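Keeping Cell Sultana in Shape

The rooms in Sultana never collect dust, but the cell still goes down for upkeep every Tuesday. Tralivholm uses the simulated apartment to test Nimier, the control software for its arms, and 441 objects are kept on file.
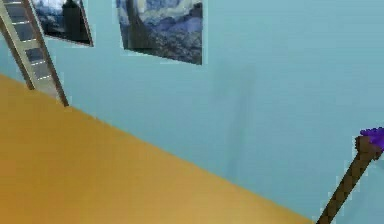
Upkeep starts with the walls. A wall that has slipped a little out of place lets an arm reach through it, and the run is worthless. Staff check the seams first, then things that lean or hang, such as the ladder by the paintings. After that come lights and friction.
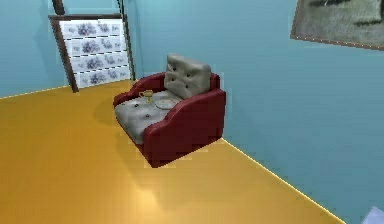

How long does a full check take?
Most weeks it takes 92 minutes, and longer when new furniture has been added.

Repairs are usually small. A cup sinks into a cushion, or a lamp slides when it should stand still. The fix is a new contact shape, followed by 20 short drops onto a hard surface – a table will do.
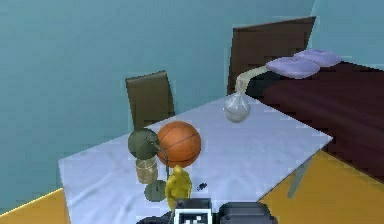 If an object fails a drop, it goes back to Lorari, the shop that builds the models. The arm gets its own check last. Its joint limits are compared with the real machine's, and then the cell is opened for the night's 2000 runs.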